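Desk Cable Management: Power Strip, Adapter and Laptop Lead

Most loose cables on a desk belong to three things: the power strip, the laptop adapter and whatever sits at the fixed end, usually a monitor. Sort them in that order. Starting with the thin leads wastes time, as they have to be moved again when the strip moves.

Before you start

Save your work, shut down the laptop and switch off the strip. Unplug everything at the strip end and leave the device ends connected. Pull each cable free one at a time and wipe it with a dry cloth. Discard any cable with cracked insulation, exposed wire or a plug that has discolored. Tape does not repair a mains lead.

Label both ends as you go. Small white card tags, punched and tied on, are easier to read than wrap-around tape and can be replaced when the equipment changes. Write the device name on the tag in pencil or permanent marker. Gel ink smears.

Placing the strip

A strip lying on the desktop takes up work surface and sends its own lead over the front edge, where knees and chair wheels reach it. The better position is under the top, at the rear, fixed to the frame or to the underside of the desk. 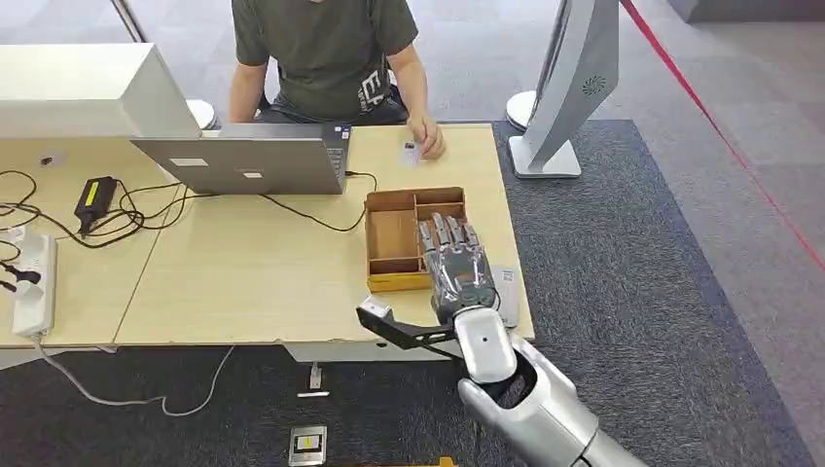
On a desk with a metal frame, use hook-and-loop straps or a clamp-on tray. Do not drill the frame. On a wooden top, check the thickness before choosing screws, and keep at least an inch away from any seam between panels. Screws set close to a joint can split the edge.

Run the strip's lead down one leg with a strap at the top, middle and bottom. If it must cross carpet, move the desk closer to the outlet or fit a floor cover rated for the purpose. Never run it under the carpet.

The adapter

Adapters give off heat. Keep them out of closed boxes and away from paper, and do not bundle cable on top of them. An open mesh tray is suitable. Leave the rating label facing out so that voltage and current can be read without removing the unit.

Coil excess cable in loops no smaller than four inches across and secure with one strap. Tight folds next to the adapter body are the usual point of failure.

The laptop lead

Leave enough slack for the laptop to move to both ends of its normal working area. Bring the lead up at the back of the desk through a clip, on the same side as the charging port. Standing desks need extra: raise the top to full height and measure there.

Reconnect one device at a time and check that each powers up before strapping the next.

Page updated 17/07/2024. Corrections to Simone Vasconcelos.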